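**Taking in a lodger for the first time, what do I need to sort out?**

*Posted by Kurniawati Liew, 21 October 2026*

Hi all, hoping someone here has done this before. I've got a two-bedroom house in Fusurthorpe and I'm thinking of letting the second bedroom to a lodger from the new year. I'd still be living here, so we'd share the kitchen and bathroom. A friend of a friend is starting a job at Masgate and has already asked about it, which has rather hurried me along!

I was going to ask for 700 a month with everything included, but my sister says I'm mad to include the heating. I also don't know if I need a proper contract, or if we can just shake hands on it. I've got a mortgage, if that matters. And do I have to put a lock on the bedroom door? The room's furnished and has a decent double bed, but there's no desk and the wardrobe is tiny.

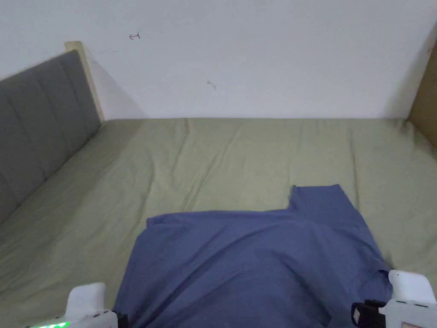
The other thing is guests. I don't want to sound like somebody's mum, but I get up at silly o'clock for work and I can't be doing with a houseful in the middle of the week. How do you bring that up without putting people off?

---

**Dorian Renaud**

I've had lodgers on and off for 8 years, and mostly it's been great. A few things in no special order.

Ring your mortgage lender first and then your home insurance. Mine both said yes, but the insurers wanted it noted on the policy and they changed what I was covered for on theft. Do it before anyone moves in, it's a boring phone call and then it's done.

Please write something down. You can find lodger agreements online that run to a couple of pages and they're fine. Put in the rent, the day it's due, what it covers, how much notice either of you gives, and what happens with the deposit. A lodger who shares your kitchen and bathroom isn't in the same position as a tenant with their own place, so don't go using a tenancy agreement by mistake. You'll also need to do the right to rent check if you're in England, and keep copies. Have a look at the Rent a Room scheme for the tax side as well.

On bills, I include everything and set the rent to suit. I tried splitting them once and we ended up bickering over the tumble dryer (never again). You could say in the agreement that you'll look at the figure again in August, before the cold weather.

Before they come round, take photos of the whole room, walls included, and both sign a list of what's in there. It saves a lot of grief over who marked what.
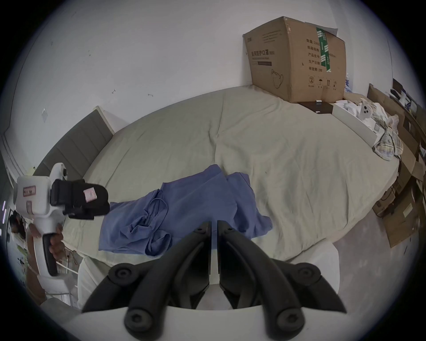
*Bed and grey headboard, with the scuffs on the wall behind.*

As for guests, just say it when they view the room! I tell people that friends are welcome, overnight stays are fine at weekends, and please ask me first on a work night. I've had one person pull out over it and I think we both had a lucky escape.

---

**Blandine Mallet**

Get a desk. Mine worked from the kitchen table for 3 months and I couldn't make a sandwich without being in a meeting.

---

**Wondimu Shiferaw**

I'm a lodger myself, so from the other side: yes to the lock. You may not have to fit one but I wouldn't take a room without it, and it's a cheap thing to put in. Tell them which shelf in the fridge is theirs too. I lived somewhere for weeks before I dared move the landlady's yoghurts.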